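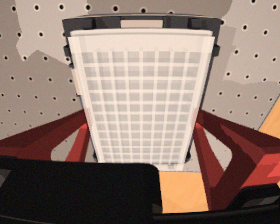

The leader of the Illow council resigned at ten past four, and by half past Maëlle McKinnon had been told three times that it would have to be her. She was thrilled! She hadn't expected to be thrilled. She was standing in the back office with a ballot in her hand and a white gridded tray in front of her, eight columns across, and she thought it looked just like the seating plan of the chamber, with the long blank band at the top where the leader sat by herself. She had sat in the bottom rows for eleven years. You couldn't hear a thing down there.

"You've got until six," said Desjardins, putting his head round the door. He was chief whip and had run up the stairs. "Griltano's got the harbour lot. He's telling them you'll sell the ferry."

"I want to keep the ferry. I've always wanted to keep the ferry."

"Well, go and say so!"

So she went and said so. She said it in the corridor to the two members for the Upper Town, who were sharing a pasty, and in the car park to old Mr Pellow, who had voted against everything since the bypass. She said it to the woman at the front desk, who didn't have a vote but wished her luck anyway and meant it. It was wonderful. All those years of reading the papers properly, all the drainage reports and the long dull appendices about slipway fees, and now people were asking her things and she knew the answers.

The ferry carried 196 people on a good morning, and she knew that too. It went over to Noltovdale at seven with the school children and the hospital cleaners, and came back at nine with the bread.

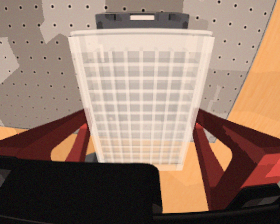 Griltano found her by the stairs. He was a big, handsome man in a good coat and she had always rather liked him, which was annoying.

"You'd be deputy," he said. "Think about it. Any department you fancy."

"Would you keep the ferry?"

"I'd review the ferry."

"Then no, thank you," said Maëlle, and her voice came out so cheerful that he laughed.

"You don't know what it's like up there," he said. "They'll love you till about Tuesday."

"That's three whole days!"

He shook his head and went off down the stairs, and she heard him start on somebody else before he'd reached the bottom. He was good at it, too. She stopped for a moment to listen to how he did it, the hand on the arm and the name used twice – then remembered she was supposed to be beating him, and hurried after him.

By quarter to six the chamber was full. The public gallery had been opened, and there were people up there in wet anoraks, some with children, and a man with a flask who had come over from Noltovdale on the last boat and had no idea how he was getting home. The party members outside had been voting all afternoon as well, on their phones and on paper, and theirs counted for half. Desjardins kept running in and out with slips in his fist. He wouldn't look at her, and she couldn't tell if that was good.

She thought about her mother, who had scrubbed the decks of the old boat every July when the visitors came, and had once been sick over the side in front of a bishop. Her mother would have hated all this fuss. No, she'd have loved it. She'd have been up in the gallery with the flask man, telling him he could have the sofa.
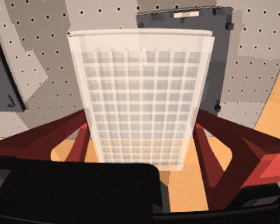
"Order," said the chair, and nobody took any notice, so he said it again and banged the desk with his shoe.

He read it badly. He read Griltano's total first, 832, and there was such a cheer from the harbour benches that he had to wait. He lost his place. He found it. Then he read hers, and it was over 1,000, and for a second she thought he must have looked at the wrong line.

Desjardins was thumping her on the back. Mr Pellow was on his feet, clapping with his gloves on. Somebody had started a song up in the gallery and the rest didn't know the words but were joining in regardless, and Griltano was coming across the floor with his hand out, perfectly decent about it, the rat.

She shook it. She walked up past all the rows, every one, with people grabbing at her sleeves, and sat down in the big chair by herself. It was much too low. She could barely see over the desk.

"Right," she said. "Can everyone hear me at the back?"

"No!" shouted the back.

She stood up again, and began.

58 shares
3 comments

tidewrack
Loved this!! The shoe made me laugh out loud on the bus. Is there going to be more of Griltano? I know we're meant to want him to lose but I'd read a whole book about him.

Bernie P
My dad was a parish councillor and Mr Pellow is him, gloves and all. More please.

oatcake_annie
How DID the flask man get home though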